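Chapter 2

Weights, Measures and Other Local Quarrels

Before you start: you will need Chapter 1 for the difference between a unit and a standard. If you skipped it, a unit is the thing you count in and a standard is the lump of metal people point at when they disagree about the unit.

Most of us meet weights and measures as a settled business. A kilogram of onions is a kilogram of onions in any shop you care to enter, and if it isn't, somebody may be fined. For most of history the onion buyer had no such comfort. The pound changed from town to town, sometimes from trade to trade within the same town, and the only people who could convert between them all were merchants, who saw no great need to share the knowledge.

Take the two market towns of Plerner and Clanditz, which lie a morning's walk apart and which we shall be visiting throughout this chapter. Both sold grain by the bushel. The Plerner bushel was a squat tub kept chained to the wall of the corn hall. The Clanditz bushel was tall and narrow, and was kept wherever the market clerk had last put it. Filled level, they held the same amount. Grain, however, was seldom sold level. It was sold heaped, and a wide tub carries a much bigger heap than a narrow one. Farmers with any sense sold in Clanditz. Buyers with any sense went to Plerner. How the two ever met is a question the records leave open. 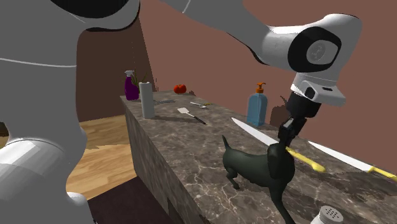 The towns did try to put things right. A joint ruling declared that all grain should be 'struck', meaning that a straight stick was drawn across the top of the tub to sweep off the extra. This worked well until it was noticed that grain poured from shoulder height packs down more tightly than grain poured from the knee. A second ruling fixed the height of pouring at the elbow. It did not say whose elbow. The corn hall at Plerner is said to have taken on a remarkably tall porter that October.

It is easy to laugh at all this, and we shall, but notice what the quarrel was about. Both sides agreed on the name of the unit and on the size of the tub. They disagreed over how the measuring was to be done. A measurement is a number, a unit and a method, and the method is the part that tends to get left off the label. The same trouble turns up today whenever two people take their own blood pressure, one of them sitting quietly and the other having just run for the telephone.

Land was worse. In the Tavau valley a field was described by the time it took to plough, so that a 'day' of stony hillside was a good deal smaller than a 'day' of soft river meadow. Surveyors from outside thought this absurd. The people who did the ploughing thought it told them exactly what they wanted to know. The Vidal survey, which we come to in Section 2.3, spent 15 years turning these days into square yards and then found that the valley went on using days.

Keep the following questions in mind as you read. Who looked after the standard? Who gained when it was vague? And who had to carry the tub?

2.1 The body as a ruler

The oldest units are the ones you cannot leave at home. Feet, hands, paces and thumbs turn up in nearly every early system, and they have the great merit of being free. They also vary from person to person, a drawback that shows itself the first time a small man sells cloth to a large one.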